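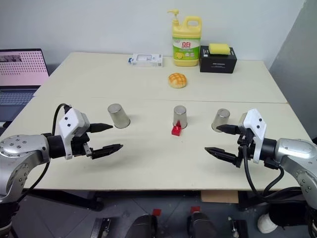
Stainless steel cups upside down on the table, with the dish soap at the back.

Plenley stainless steel cups, set of three
Reviewed 15/11/2019

I bought these in October to replace glasses that kept getting chipped. The cups are plain stainless steel with no handle and no coating. Plenley doesn't give much information on the box, so I weighed and measured them myself.

They hold 491 ml filled right to the rim, a little under the 16 ounces printed on the box. For everyday drinks I stop well short of that. Cold water is where they do best. Coffee is harder, as the single wall gets too hot to hold for the first few minutes.

I wash them by hand with ordinary dish soap and the soft side of a sponge. The Tanex scouring pad I tried first left fine scratches on one base - my own fault, as the leaflet warns against it. I store them upside down.

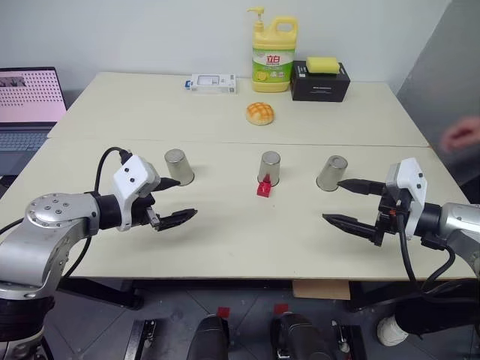
Do they slide around when stored upside down?
On a smooth table they move if you bump them, but the rim is wide enough that they don't tip over easily.

The Adham cups I had before were heavier and felt better in the hand, but they cost more and the rims were sharper. The Plenley rims are rolled and comfortable to drink from. I would buy them again for water and juice, and keep a mug for coffee.

Rating: 4 out of 5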